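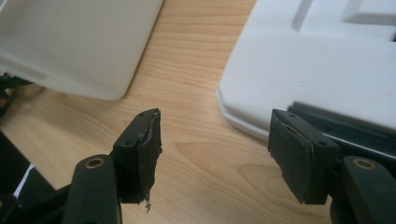

Oye, y si en mi taller se me estropean las gomas a mitad de una sesión, ¿tengo que parar el día entero? Es lo que me escribió una lectora a los pocos días de publicar mi reseña de la pinza manual Huron, y como detrás llegaron más mensajes por el estilo, he juntado aquí las preguntas que más me repetís. Contesto desde mi experiencia, que es la de alguien que la usa a diario en un taller pequeño de Paltville y que la pagó de su bolsillo.

Entonces, ¿hay que parar el día entero?

No, mujer, no. Las almohadillas se cambian sueltas, sin tocar el resto del dedo. La primera vez me peleé un buen rato con los restos de adhesivo (¡llevaos alcohol y paciencia!), pero ahora lo hago entre una tanda y la siguiente y ni me acuerdo.

¿Se gastan las dos a la vez?

En mi caso, qué va. La izquierda se me arruga y se me levanta por el borde, hasta soltar alguna hebra de goma, mientras la derecha sigue plana y solo con algún roce. Sospecho que es cosa de mi manera de agarrar -- siempre entro con el mismo lado --, así que no lo toméis como un defecto de fábrica. Yo cambio solo la que lo pide.

¿Qué trae el kit de recambios?

El de Harb, que es el que compro yo, trae 2 pares de almohadillas, tornillos de repuesto y una llave pequeñita que perderéis enseguida. A mí me costó 80 euros con el envío incluido. Caro me parece, no os voy a engañar, pero encajó a la primera y eso también vale lo suyo.

¿Y las de Sulmont? Son más baratas.

Las probé durante 3 semanas. Agarran muy bien las piezas lisas, incluso mejor que las otras, pero el material es más blando y con cantos vivos sufre una barbaridad. Si trabajáis con envases de plástico o cosas ligeras, adelante. Para piezas metálicas yo no volvería a pedirlas.

¿Puedo pegar la goma otra vez y seguir tirando?

Poder, se puede, y yo lo he hecho. Una gotita de adhesivo de contacto, apretar y dejarlo quieto toda la noche. Ahora bien, si la superficie ya está arrugada, el agarre no vuelve, y las demostraciones que grabéis para el robot saldrán con resbalones que luego hay que limpiar a mano. Para salir del paso, bien; para una sesión seria, poned una nueva.

¿Cada cuánto la revisas?

Antes de empezar, siempre. Abro y cierro la pinza sin nada dentro, miro los bordes de la goma y paso el dedo por si noto algo levantado. De paso compruebo que los brazos giran suaves y que ningún tornillo baila.

¿La volverías a comprar?

¡Sí! Me gusta cómo pesa, me gusta que sea mecánica y sencilla, y agradezco mucho poder repararla yo sin mandarla a ningún sitio. Le pediría unas gomas más duras de serie y un manual en condiciones, porque el que venía con la mía son 2 páginas mal traducidas.

¿Dónde te mando otra pregunta?

En los comentarios de la reseña. Tardo un poco, pero los leo todos, y las que se repitan las iré añadiendo a esta página.

Última actualización: 8 de junio de 2024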